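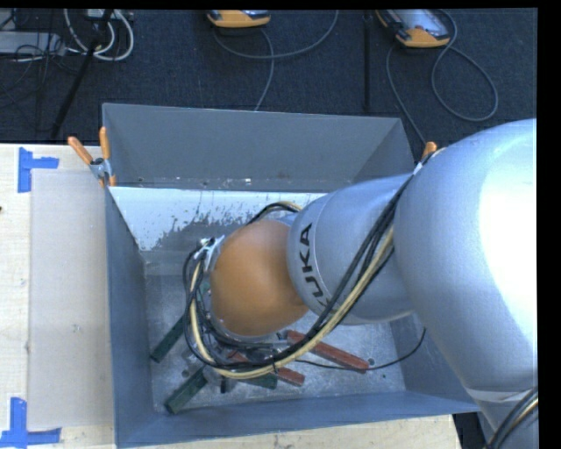 Can a robot arm learn to pull one stick out of a heap without anyone labeling the heap first?

Within limits. A group at Wustano has published results for a method that learns picking order from the arm's own failed and successful attempts, with no hand-drawn labels on the training images, and it reached a higher success rate than the same group's earlier labeled system.

The method is called Brotum. It was developed by Dineo Mnguni and Ntombi Jacobs and is described in a short paper released in July together with the training code. The subject is a narrow one: long, thin, rigid parts that lie across each other in an open bin. Parts of this shape are awkward for ordinary bin picking. A grasp planner that scores each visible surface separately will often choose a stick with a good exposed middle section and a buried end. The fingers close correctly, the arm lifts, and the stick above it is dragged along or levered against the wall.

Brotum treats the choice of part and the choice of grasp as one decision. For each candidate grasp the network predicts two quantities: the chance that the fingers will hold, and the amount the other parts will shift when the held one is raised. The second quantity is learned by comparing an image taken before each attempt with an image taken after it. Large differences away from the grasp point count as disturbance. A single weighting term sets how much disturbance the planner will accept in exchange for a firmer grip.

Training was done entirely on the physical cell. The authors collected 800 attempts on painted wooden sticks, resetting the contents of the bin between sequences. They had tried simulated data first and dropped it. According to the paper, contact between sticks and the sloped walls was the main source of mismatch, and tuning friction values for it took longer than collecting real attempts.

Evaluation used 239 further attempts on arrangements held back from training. The comparison system, an earlier planner from the same group known as Du Plessis, ran on the same arm and gripper with the same starting arrangements. Brotum produced more clean single-stick lifts, and the gap was widest where one stick crossed another near its end. On sticks lying clear of their neighbors the two systems were level.

Wrist cabling receives its own section in the paper. On a gripper with external wiring, loops can hang low enough to touch parts during the approach, and they can hide parts of the bin from a fixed camera. Mnguni and Jacobs handled this in two ways. The before and after images are captured with the arm raised clear, and approach paths are restricted to a set of 23 wrist orientations chosen to limit how far the loops swing. The restriction cost a few reachable grasps in the corners. Without it, the disturbance signal was contaminated by movement that had nothing to do with the grasp — a stick nudged by a cable looked the same to the network as a stick dragged by its neighbor.

"We spent the first part of the project teaching it to avoid a problem that was in our own wiring," Jacobs said. "Once the orientations were fixed, the curves started to make sense."

The bin was clamped at the rim for all runs. Tape on the table serves as a position reference, and the bin pose is checked against it before each sequence. The authors report that an unnoticed shift of the bin early in the work made one batch of data unusable, and that batch is excluded from the published set. 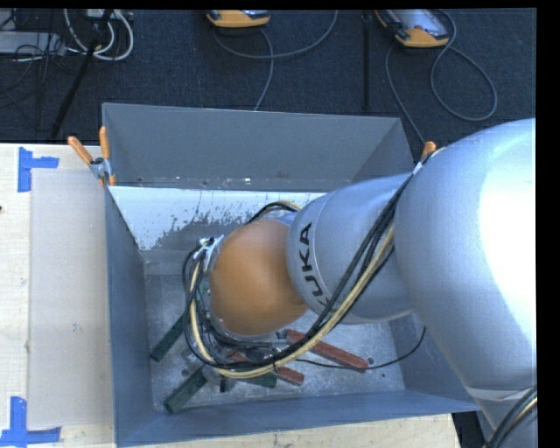 Limits and next steps

Three conditions caused most of the remaining failures. Sticks lying flush against a sloped wall left no room for the outer finger. Short pieces under longer ones were sometimes predicted to be free when they were pinned. Dark parts in the shadow of the wall gave poor depth readings, and the planner tended to leave them until last even when they were the best choice.

The paper makes no claim about cycle time. The arm was run at reduced speed throughout, and the pause for the second image adds to every attempt. Mnguni said the second image is needed only in training and could be dropped on a deployed cell, but the group has not measured the effect.

There is also the question of material. All parts in the published work were rigid and straight. Curved or flexible parts would change what counts as disturbance — a bent tube can rock in place without being touched by anything else — and the authors expect that the image comparison would have to be replaced or supplemented with force data from the wrist.

Grolleck, which supplies sorting cells for timber offcuts, is funding a follow-up using unpainted stock of mixed length. Work on that set will use the same bin geometry with a second camera added. Code and the attempt logs are available from Wustano on request; the trained weights will be released with the follow-up data.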